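Everyone who builds a learning system says they want messy data. Then they tidy up first.

I spent 3 months gathering examples for Tlapale, and my early ones were beautiful. Towels squared, corners found, 72 in a row that could have sold linen. The model learned that cloth arrives pre-folded, as it does in hotels and nowhere else. Ilari Pelkonen, who trained it, asked me politely whether I had ever met a bed.

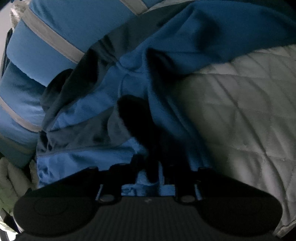
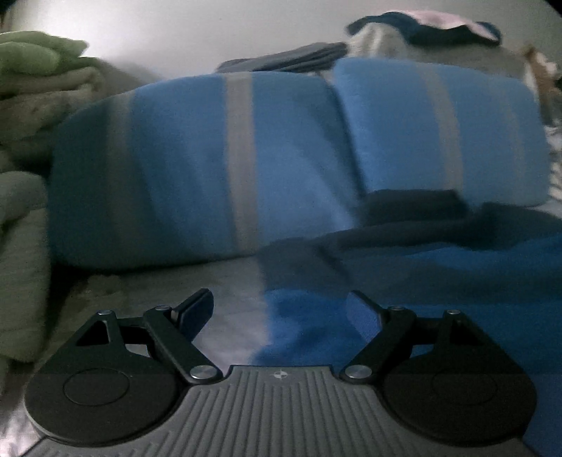 So now I leave the heap alone and log my fumbles too. My best day is 551 grabs, plenty of them embarrassing. People in this field brag about the size of the pile. I'd sooner hear how many of their examples were collected by someone tired, in bad light, who wanted lunch. That's who the thing will be working for.

Recent posts
Wandia and the sock problem
2 cheers for the Distero demo
What I got wrong about Mekuvow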